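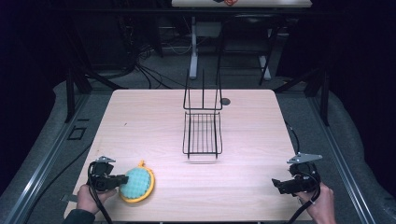 The Matoušek Laboratory in Stastley has released a method for choosing which human demonstrations a two-armed robot should learn from. Called Jelleo, it scores each demonstration on the short stretch between first contact and a firm grip, and it ignores most of the rest. That stretch is where thin or flat objects cause trouble. A round sponge lying flat on a tabletop, with a gripper jaw already pressed against it, gives the operator several ways to proceed: slide the jaw along, tip the sponge up by its plastic rim, or back off and come in again. All of these can end in a good grasp. According to the group, a policy trained on an even mix of them tends to hesitate between them, and the grasp fails.

The report was posted on Saturday, January 13, 2024, along with the scoring code. The data set will follow in July.

Demonstrations were recorded with a hand-held gripper in each hand and no robot present. The full set contains 1000 recordings of one household task, placing a sponge in a wire dish rack. Jelleo divides each recording at the moment of first contact, using jaw width and the motion of the gripper body, and compares the contact segments with one another. Recordings whose segments fall in a dense group are kept. Outliers are given a low weight but stay in the set, so that a user can change the cutoff later without going back to the raw files.

In the main experiment the method kept 400 recordings. A policy trained on those alone placed the sponge more often than a policy trained on the full set, and it made fewer second attempts at the grasp. The comparison covered 1000 trials on a robot with two arms, split evenly between the two policies. Starting positions for the sponge and rack were drawn in advance and used in the same order for both.
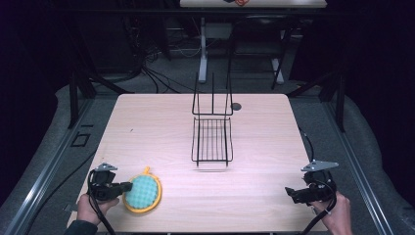

Hand-held grippers on either side of the work table, with the sponge and wire rack between them.

“We expected the gain to come from throwing out slow demonstrations,” said Natália Šimko, the report's first author. “It did not. Several of the slowest recordings scored near the top. What they had in common was one consistent approach direction at the rim.”

Šimko's group tested this by running a second filter that sorted by duration only. The set it produced was the same size, and the resulting policy was slightly worse than the one trained on everything. A third filter, based on smoothness of the whole path, gave no clear difference in either direction.

The idle hand turned out to matter as well. In early versions the score was computed over both grippers at all times, and small movements of whichever hand was waiting drowned out the contact signal in the other. The released version scores each hand separately and drops a hand from the calculation until its own jaw starts to move. The authors describe this as the largest single improvement made during development — larger than any change to the grouping step.

Carter Doucette, an engineer at Bokton, which builds sorting equipment and was not part of the work, said the approach was cheap enough to try on existing recordings. He was less sure about the choice of task. “A sponge gives when you push on it,” he said. “I would want to see a rigid plate before I relied on that contact threshold. The jaw motion on first touch will look very different.”

The report lists the same point among its limits. It also notes that all recordings were made at one table, and that the placing step was not scored. Failures during placement, mainly the sponge catching on the upright part of the rack, occurred at a similar rate under both policies. 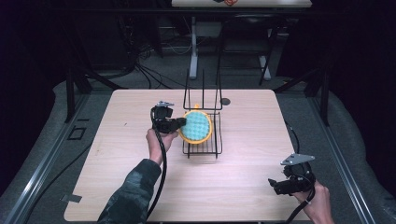
Does the method need force sensors in the gripper?

None are required. First contact is estimated from jaw width and gripper motion alone, and the authors say a force reading could replace that estimate where one is available.

Two follow-up studies are planned. One applies the same scoring to the release step, using the recordings already collected. The other asks whether operators who see their score after each demonstration settle on a single approach sooner, and whether that lowers the number of recordings needed. The laboratory has begun collecting data for the second study and expects to report on it after the data release.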